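How to gather demonstrations for a two-arm cell without wasting a month

Most guides to training an arm by example start with the model. I would start with the suspicion that your examples are bad, and work out from there. I have now sat through enough demos of "it learned it in an afternoon" to want to see the recordings before I see the result. Usually the recordings explain the result, and the model gets credit or blame it didn't earn.

What follows is the procedure we use on a small bench with two arms and a teal tray. It is slow and dull. It also catches most of the mistakes that the vendor tutorials skip, including the one in the Wultia quick start that tells you to "collect diverse data" and leaves it there.

What you need before you start

Two arms you can drive by hand, through leader arms or whatever else you have. A camera at each wrist and one fixed camera that takes in the work area. A recorder that stamps every stream from the same clock. We use Jikham for this, and I have complaints about it, but its clock is sound. A tray, something to go in the tray, and a notebook. I mean a paper one.

Step 1. Look through the wrist camera before you drive anything

Park the arm over the tray and look at the wrist view on its own, with the fixed view closed. Then ask whether you could do the job from that picture. If you couldn't, don't expect a policy to.
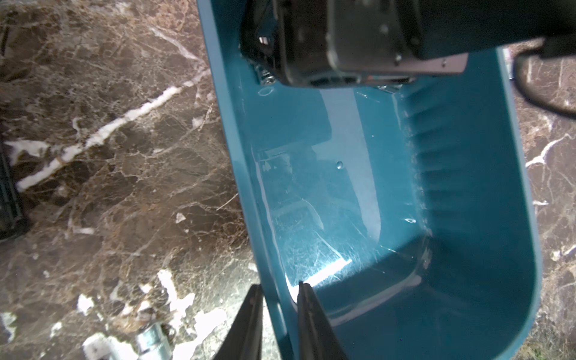

Badden, August

Glossy plastic is the thing to worry about at this stage. Our tray throws a pale patch of glare off its floor, and a small clear droplet in the same basin is a good deal harder to spot than the glare is. A learning system has no reason to prefer the droplet. If the bright patch sits in the same place in every recording, it makes a perfectly good landmark, and the arm may learn to steer by your ceiling lights. You will find out when someone changes a bulb.

So move the lamp between batches. Turn the tray a little too. People object that this makes the data messy, and yes, it does. I've come to distrust any set of recordings that looks tidy.

The second thing to check is the fingers. They should show at the bottom of the wrist view at all times, even if they're a bit soft. If they drop out of view when the gripper opens wide, fix the mount now. Doing it after you've recorded means throwing the recordings away, and I have yet to meet a team that really did throw them away.

Step 2. Write down the task in one sentence

Ours was: "Left arm reaches into the tray and picks up the clear piece." If your sentence has "and then" in it more than once, you have several tasks. Record them separately. Chaining them later is a pain, but less of one than working out which half of a long recording went wrong.

Write down what counts as a failure as well. Is a pick that slips once and succeeds on the second try a good example? We keep those and tag them. Plenty of people delete them and then wonder why the arm never recovers from a slip.

Step 3. Record a small batch, then stop

Record 20 episodes. Stop. Do not record more because the morning is going well.

Play back every one of them, wrist views and fixed view side by side. You are looking for:

- pauses where the operator was thinking
- the idle arm drifting
- a cable crossing the work area at the wrong moment
- episodes that start with the gripper already where it needs to be

That last one is the most common and the most flattering. Start close to the tray every time and you'll get lovely success rates on a problem you didn't have.

Pauses deserve a word. An operator who hesitates over the tray for a second is teaching hesitation. On our first batch the trained arm would hover and hover, and two of us spent a day blaming the network. It was copying me.

Step 4. Decide what the background is allowed to teach

There is an argument for a plain bench with plain walls. There is another for patterned panels and ordinary clutter, on the grounds that the arm will meet clutter sooner or later. I lean toward clutter, with one condition: it has to move. A pen that stays in one spot through a whole batch is part of the task as far as the training is concerned. Swap the panels, shift the markers, push the desk organizer over by a hand's width - then record again.

The fixed camera is where you check this, and also where you check that the second arm is staying out of the way when it has no part in the task. 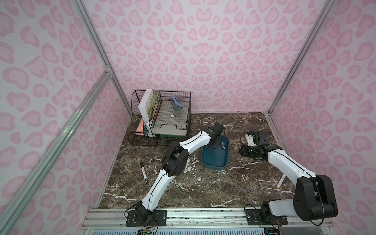
Ursina Imhof thinks I'm overdoing it. Her view is that shuffling the clutter between batches buys very little once the wrist cameras carry most of the signal, and that the hours would be better spent on more picks with a greater variety of pieces. She ran the Wyss bench for a season with nothing moved at all and says the policy held up fine when the bench was rearranged.

Maybe so. I asked how it did with the tray turned, and that had not been tested. I'd still like to see it.

Step 5. Scale up, grudgingly

Once a batch of 20 plays back clean, go on. We ended with 807 episodes in the set. I can't tell you that was the right number, and I would be wary of anyone who gives you a right number for your own bench. Train early on part of the set and see whether the next part changes anything. Change operators too. Beat Trummer drives faster than I do and comes in lower over the rim, and his episodes were worth more than another pile of mine.

Step 6. Test on a setup you did not record

Put the tray somewhere new. Use a lamp position that isn't in the notebook. Write down the failures first, with the time, before anybody starts explaining them.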